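The Jetthorpe Courier open day started at nine on Saturday, and I was at the door by twenty to, because I have wanted to see the inside of a newspaper since I was a kid cutting out match reports.

Our guide was Ankit Rajput, who covers football there and has sat through more rainy goalless draws than anyone should. He took 13 of us straight to the sports desk and showed us how a night game gets written. Most of the report is done by halftime! Then somebody scores in the last minute and the top has to be redone in whatever time is left - he read us two versions of the same opening, and I liked the abandoned one better. 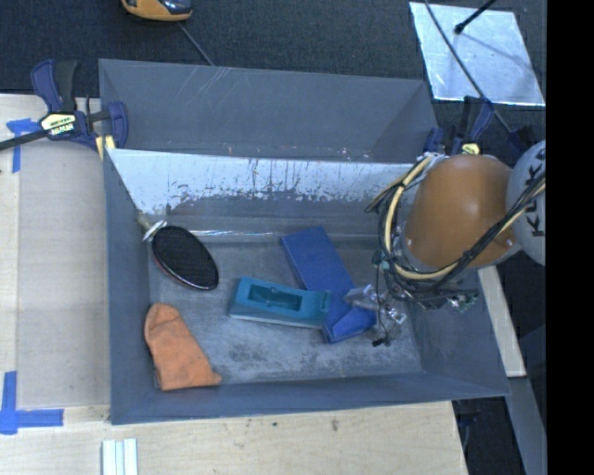

After that came the archive, my favorite part by a mile. Cristian Lozano looks after 1376 bound volumes down there, and he let us turn the pages ourselves. I found the Pridby cup final report, all 300 words of it, with the winning goal given to the wrong player (the correction ran the next day, on page two).

The print hall was closed for repairs, so I'll have to go back for that. Tours are free, but you do need to book ahead.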